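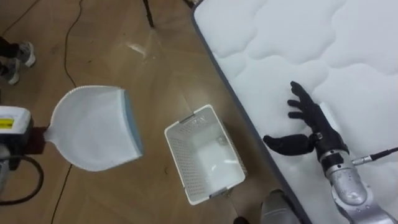 Berkay Güler asked whether the two sides must be programmed separately, and I promised to put the answer in these notes. They share one task plan. On the left a gripper holds the dustpan by its handle, on the right there is a hand with five fingers, so each side needs its own grasp settings.

Category: Course Materials > Robotics > Demonstrations

Notes to the open day at Rakitden, Room 202

The demonstration took 30 minutes. Please write down for the July seminar:
— which end tool you would choose for the basket, and why
— how the arm should behave near a soft surface such as the mattress

Maximum 4 pages. Send them to Anju Gautam.

© Rakitden Open Courses | Contact | Back to top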